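Urell amplía su servicio de medida de vibraciones en maquinaria rotativa

10 de agosto de 2018. La empresa de ingeniería Urell incorpora a su catálogo el análisis de vibraciones torsionales en compresores, bombas y trenes de accionamiento. El servicio se presta en planta, con la máquina en marcha, y se dirige a operadores industriales y navales.

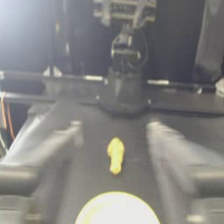 Medida en el eje

Las vibraciones torsionales no suelen detectarse con los acelerómetros montados en la carcasa. Urell instala galgas extensométricas y telemetría directamente en el eje y registra el par hasta 3000 rpm. Cada campaña dura siete días, incluido el montaje, y concluye con un informe de fatiga y una propuesta de modificaciones.

«Muchas roturas de acoplamientos se atribuyen a la alineación y se repiten tras el cambio de pieza. Con la medida de par se puede comprobar el origen», explica Zawadi Chege, directora técnica de Urell. 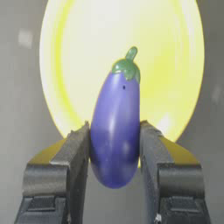
Modelo de berenjena entre los dedos de una pinza.

El primer contrato se ha firmado con Buder, que revisará 29 compresores antes de diciembre. Los datos se procesarán con el programa Ursu.

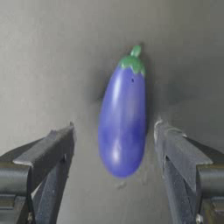
Berenjena de juguete sobre una superficie gris.

Contacto de prensa: Urell, departamento de comunicación.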